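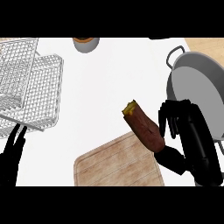

Our project had the task to find out why the simulated two-armed kitchen robot was losing objects when it changed from holding to placing, and if the same fault could be dangerous on a real machine. We worked in a rendered kitchen which our group called Stirwood, and all the runs in this report come from it. The usual work is simple: one hand takes an object from the table and brings it over to another place. We chose the roasted sweet potato as the main object, because its shape is difficult. It is long and tapered, so the black hand has to support it at the lower end while the rest points up and to the left over the cutting board. With the large grey pot directly beside the same hand, there is not much room for the fingers to open, and this small room became important for us later.

1. How the fault was found

In May we ran the first series with the controller as it was given to us by the teaching laboratory. The series had 100 runs. In most of them the arm did its work in a quiet way, and we were at first satisfied. Then we looked in the log for the finger forces, which we had not planned to study at all, and saw that in some runs the force command went to the maximum value and stayed there. On the screen it was difficult to notice. The hand looked the same, only the object made a small jump, and after this it fell or it was pressed into the board.

We called this event "force lock". It happened in 12 runs of the first series, and never before the hand was above the board.

2. What we thought at first

Our first idea was a wrong friction value for the sweet potato. We lost more than one week with this idea. We changed the friction in small steps, and the objects slipped less, but the force lock came back. Our second idea was a collision between the fingers and the pot wall. This was closer to the truth. When we moved the pot away to the far side of the table, the fault became rare — but it did not disappear, so the pot could not be the only cause.

3. The cause

The controller, Ternano, compares the contact signal of each finger with the signal from the step before. If a finger reports contact and the object is not moving, the grip is accepted as stable. The problem is that Ternano does not ask what the finger is touching. A finger which touches the pot gives the same contact signal as a finger which touches the food. The controller then believes that it has a grip with all fingers, it sees that the object is still sliding, and it increases the force.

There was also a second mistake, and this one was ours. The safety module, Wilport, should stop the arm when the force is over the limit for 50 milliseconds. In our settings file we had written 765 in this field, which was a value copied from the line for the camera delay. Wilport was therefore working, but much too late. None of us had checked this file a second time after the first week.

4. Repair and second test

We made two changes. The contact signal is now filtered by object name, so contact with the pot, the board or the table is not counted as grip. The stop time in Wilport was corrected to 50 milliseconds. With these changes we did 60 new runs, with the pot again at its old place. The force lock did not appear. In three runs the arm stopped early without a need, and we accept this for the moment.

5. Safety and limits

In a simulation nobody can be hurt. On the real arm in the Hämmerli room, the same settings file would be loaded without any warning, and a person who gives an object to the hand could get the fingers squeezed. We have therefore asked that the file is read aloud by two students before each transfer to the real arm, and that the emergency stop is tested on the same day.

The filter by object name is only possible because the simulator knows all names. A real hand does not know if it touches a pot. For the next group we suggest to compare the direction of the contact force with the expected position of the object. We started to write this part, but it is not tested and we did not include it in the results. The corrected settings file and the logs of both series are in the project folder.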